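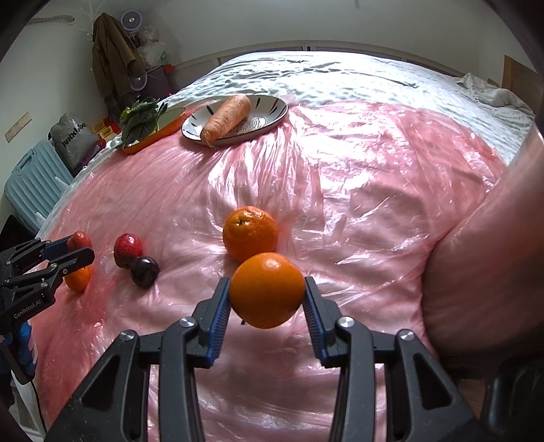

Produce on the bed in the Nimside bedroom, pink sheeting in place.

Jan 20, 2026
Entry by Napaporn Bunnag, Nimside furnished rooms

The bed is serving as the sorting surface for fruit and vegetables during this work. The pink plastic sheet is to remain over the lower part of the bed until the last item has been removed. The satin duvet is to be kept clear of produce at all times, and the white cloth stays on the bed for wiping hands.

Oranges, the plum and the other red fruit are handled directly on the sheet. The carrot is kept on the oval plate with the dark brush markings. Leafy greens are kept in the orange tray. The leaves hang over the side of the tray; Ryota Kikuchi has asked for a deeper one, and I have passed the request to Kulto.

Oranges should be set down stem end up. A soft mattress lets round fruit roll toward any hollow, so the sheet is to be pulled flat again between rounds.

Limit for this surface: 10 items per round. Sheeting is cut in lengths of 300 cm from the Panyasiri roll. Fanni Vincze holds the roll and should be told when a length is discarded.

Open: whether the plate should be replaced by a second tray. Siriporn Petchrat to decide before March.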